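Course 5, Handout: Working Rules for Tabletop Manipulation Cells
Instructor: Adanech Kumsa. Lab sections: Yeison Chávez, Flor Flores.
Revised Mar 23, 2023

Scope. These rules apply to any arm with a multi-finger gripper and a wrist camera that shares a room with people. They supplement the site risk assessment and do not replace it. Where the two disagree, the stricter one holds.

1. Space around the arm
1.1 Mark the reach of the arm plus the longest object it will carry. The marked line is the boundary of the cell.
1.2 Chairs and bags stay outside the boundary while drives are enabled. A person may sit in the room, outside the boundary, if the operator has a clear view of them.
1.3 The operator keeps one hand free for the stop button and does nothing else during motion.

2. Grasping
2.1 Start every new object at the lowest force setting that holds it. On the Tallow controller the grip scale runs to 1000; record the value used.
2.2 Cups are held upright and empty for the first trials. Liquids need separate approval from the section lead.
2.3 Wrap grasps hide part of the object from the wrist camera. Do not judge contact from that view alone – read the finger currents as well.
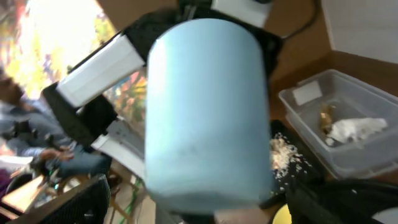

2.4 After a dropped object, stop, clear the table by hand with drives off, and log the drop before restarting. Crumbs and granules are swept away from the finger joints at the end of each session.

3. Cables and paper
3.1 Route cables so that a finger cannot pass under a loop. Where a loop must remain, enter it in the cell map as a keep-out volume.
3.2 Thin sheets bend under side load and can cover a sensor or an indicator light. Approach them slowly and lift from one edge.
3.3 Keyboards and other desk equipment may stay in reach only if they are listed as task objects or keep-out volumes. 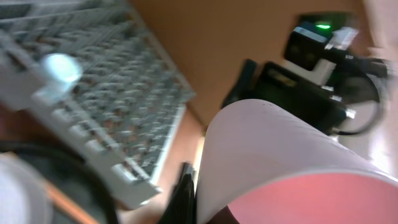 Does a keep-out volume have to be redrawn when a cable is moved by hand?
The volume must be redrawn before the drives are enabled again, and the new map gets its own revision number in the log.

4. Records
4.1 Each run gets one line: operator, grip value, object, stops. Use form 2772 from the Vestden folder.
4.2 Send unexplained stops to Flor Flores the same day.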